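**Call for participants: two-arm table build, Herbridge shared workshop**

We are looking for two people to join the Muvov build from February. The project is a pair of small robot arms fixed to one table, meant to sort mixed household goods by kind. It is unpaid. Parts, bench space and tool access are covered.

The mechanical side is done except for cable routing. The grippers close, the bases hold, and both arms reach the middle of the table. The open work is in grasp planning and calibration. The Previlora control code runs both arms from one machine but treats them as strangers: neither arm knows where the other one is. At present we solve this by running them slowly and keeping a hand near the stop switch.

The gripper view is what the grasp code has to work with when a target is still out of reach:

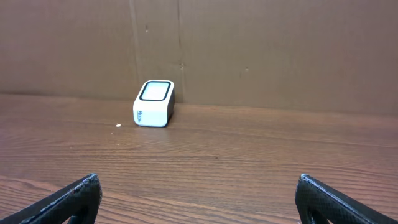 *Gripper view, fingers open, white block near the cardboard wall.*

**Position 1: grasp planning**

- Write and test approach paths for small rigid objects and soft packaging.
- Review the log of failed grasps (2,077 entries so far) and sort it by cause.
- Comfortable with Python. Some geometry. No degree required.

**Position 2: calibration and wiring**

- Bring the wrist and overhead views into one coordinate system and keep them there after someone bumps the table.
- Re-route the arm cables so that they don't pull on the joints at full reach.
- Able to solder, crimp and read a wiring diagram.

Both positions need 9 hours a month in the workshop, evenings after 6 p.m. Remote work on the code is fine beyond that. The parts budget is $300 for the season, so proposals that begin with new motors will be read last.

Rigid blocks are the easy case. Snack bags crease, noodle cups roll, and flat packets give the fingers very little to hold. Current work is on groceries lying close together, with one arm reaching in from the right. 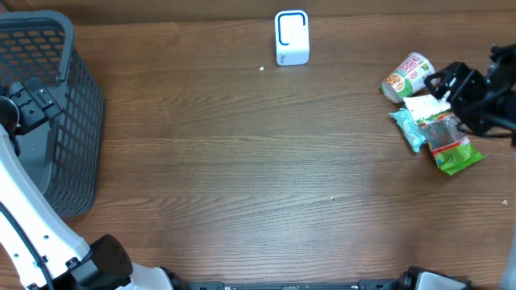
Hanane Ashour has asked that applicants know in advance that the bags are the hard part, and that anyone hoping to work only on cups should say so in the first message. She would also like the two arms to share a stop signal before the speed limit is raised.

**To apply**

Write to Joar Myklebust at the Herbridge front desk. Include a short account of one thing you have built or repaired, what failed on it, and what you changed. Photos are welcome - finished work is not required. Put the position number in the subject line.

Applicants will be invited to one evening session before either side commits.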